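サポート窓口 問い合わせ履歴
件名:注文確認メールが一部のお客さまに届かない
お店:Marras(布小物と雑貨のネットショップ)
利用中のサービス:Skurnetti ショップ運営プラン
担当:Niltholm サポート Atif Siddiqui
状態:解決済み

お客さまからの最初のご連絡

いつもお世話になっております。Marrasの店主です。小さな店をひとりで切り盛りしておりまして、機械のことにはめっぽう弱いものですから、わかりにくい書き方になっていたらどうかお許しください。

八月に入ってから、「注文したのに確認メールが来ない」というお問い合わせが続いています。最初は迷惑メールに入っているのかなと思い、そのようにご案内していたのですが、迷惑メールのフォルダにもないとおっしゃる方がほとんどでした。管理画面の送信履歴を見ると、どれも「送信済み」になっています。自分の携帯のアドレスで試しに注文してみたら、こちらはちゃんと届きました。届く方と届かない方の違いがわからず、夜になると気になって何度も履歴を開いてしまいます。

変えたことといえば、店のメールをViltexのメールサービスに引っ越したくらいです。お店の住所(ドメインというのでしょうか)は前と同じものを使っています。関係がありましたら教えてください。

サポートからの返信(1)

ご連絡ありがとうございます。Niltholmサポートの Atif Siddiqui と申します。とても丁寧に書いてくださったので、状況がよくわかりました。お客さまからのお問い合わせにおひとりで答えながらの毎日、さぞお疲れのことと思います。

まず「送信済み」の表示についてですが、これはSkurnettiから相手先へメールを差し出したという意味でして、相手の受信箱に入ったかどうかまでは示していません。まぎらわしい言葉で申し訳ありません。

こちらで配信の記録を調べましたところ、8月に入ってから216通が相手先のサーバーで受け取りを断られていました。断られた理由はどれも同じで、「送信元の認証に失敗」となっています。メールのお引っ越しと時期が重なりますので、ドメインの設定を拝見したいと思います。お手数ですが、次の二つをお知らせいただけますか。

・ドメインの管理画面にある「TXTレコード」の一覧(そのまま写して貼っていただければ大丈夫です)
・お引っ越しのとき、古い設定を消したか、残したまま足したか

パスワードは必要ありませんので、書かずにお送りください。

お客さまからの返信

早速ありがとうございます。216通と聞いて、お茶を持ったまましばらく固まってしまいました。

一覧を写しました。「v=spf1」で始まる行が2つあります。ひとつは前からあったもので、もうひとつはViltexの手順書を見ながら私が足したものです。古いほうを消すのが怖くて、そのままにしてありました。土曜日の夜に、半分眠りながらやった作業です。

サポートからの返信(2)

お知らせくださってありがとうございます。原因はその2行で間違いないと思います。消すのが怖いというお気持ちもよくわかります。私も自分のドメインで初めてこの画面を触ったときは、ひと文字直すたびに深呼吸をしていました。

v=spf1 で始まる行は「このドメインの名前でメールを出してよいのは誰か」を書いておく名簿のようなもので、ひとつのドメインに1行だけ、という決まりがあります。2行あると、受け取る側は判定そのものをエラーとして扱います。そのあとの対応は受信側によって違い、厳しいところは断り、ゆるやかなところは受け取ります。ご自分の携帯に届いたのは、後者だったのでしょう。

直し方は次のとおりです。

1.今ある2行を、メモ帳などにそのまま控えておきます。
2.古いほうの行に、Viltexの行にある「include:」から次の空白の手前までを書き足します。入れる場所は、行の最後にある「~all」の前です。
3.Viltex用に足された行を削除します。
4.保存して、TTLの欄を確認します。写していただいた一覧では3,000秒でしたので、1時間お待ちいただければ新しい内容に切り替わるはずです。

途中で不安になられたら、保存せずに画面を閉じてください。控えがあれば元にも戻せます。

お客さまからの返信

できました!ゆっくり三回読み直してから保存のボタンを押しました。一時間と少し待って、届かないとおっしゃっていた常連さんにお願いし、テストのメールをお送りしたところ、すぐに「来ましたよ」とお電話をいただきました。うれしくて、電話口で何度もお礼を言ってしまいました。

ついでで恐縮なのですが、もうひとつだけ伺ってもよろしいでしょうか。確認メールの一番下に商品の写真を一枚入れたいと前から思っておりました。生成りに深緑の縁をつけたトートバッグです。写真を入れると、また迷惑メール扱いになったりしませんか。

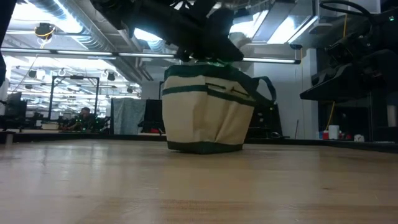 それから、届かなかった方たちへはどのようにお詫びするのがよいでしょう。全員に一斉に送り直すと、届いていた方にまで二重に行ってしまいそうで迷っています。

サポートからの返信(3)

届いたとのこと、私もほっとしました。常連さんにもどうぞよろしくお伝えください。

お写真は一枚でしたら心配いりません。気をつけたいのは本文が写真だけになってしまう場合ですので、ご注文番号や金額、お届け先は今までどおり文字で残してください。

再送については、管理画面の「配信」から「受信拒否のみ」で絞り込むと、断られた分だけが一覧に出ます。上の四角に印をつけて「再送」を押していただければ、届いていた方に二重に行くことはありません。発送が済んだご注文も混ざっていますから、冒頭に「設定の不備でお届けできていなかった確認メールを、あらためてお送りしております」と一文添えておかれると、受け取った方も戸惑わずにすむと思います。

お客さまからの返信

教えていただいた文をほとんどそのまま使わせてもらい、先ほど再送しました。一覧に赤い印は出ていません。長々とお付き合いくださって本当にありがとうございました。こちらの件は閉じていただいてかまいません。

対応メモ(社内)
原因:SPFレコードの重複。1行に統合し、配信の再開を確認。
「送信済み」の表記がわかりにくいとのご意見、画面の担当へ共有済み。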